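Bench notebook, Seltby workshop
21/07/2024
Entry by R. Kurup, copy to Villads Þrastardóttir

Quiet building, so I used the day for the bench layout job left over from February. Purpose: get the small parts tray and the overhead stand into positions that can be written down and put back after cleaning.

Start condition. Table wiped with the Ineo cleaner, left 12 minutes, wiped again with a plain damp cloth. Feet checked with the long level. Front left foot was high by 2 mm. Turned down, locknut retightened, level good in both directions. The foot had been moved before, as the thread was marked, but there is no note of it in this book.

Tray. Tried two liners. The Jugah mat holds M3 washers well but sheds at the cut edge, and the fluff ends up in the threads. The thin rubber sheet does not shed but curls within the hour. Both removed. Bare tray until something better arrives. Washers slide when the tray is carried, so carry it level and do not stack it.

Stand. Base had worked loose again. The screw from the Borance kit is too short for the washer now under it. Replaced with the next length up from the drawer, thread lock applied, left to cure. Arm height set to 32 cm above the table surface, measured at the post. Arm deflection with the test weight on was within what we accepted last time. Did not measure at the free end, as the bracket gets in the way of the rule.

Position. Offsets taken from the right side of the table to the post centre, three readings each, all agreeing to the millimetre. Pencil ticks made on the table, to be replaced with scribed tape once Villads has agreed the layout.
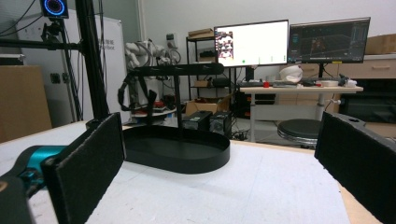 Reach was the main argument against this layout in February. With the tray in front of the stand, the hand comes in from the front and does not pass under the arm. The rim is low enough to slide a washer up and over with one finger, but the glossy floor throws reflections, and small bright parts are hard to pick out against them. A matt liner would deal with both problems if we can find one that neither sheds nor curls.

Parts count after sorting: 97 washers, one short of the bag label. Floor swept, not found.

To do:
Ask Villads about matt liner stock.
Order longer base screws, same head.
Scribed tape for the post position.
Recheck the front left foot on the next visit.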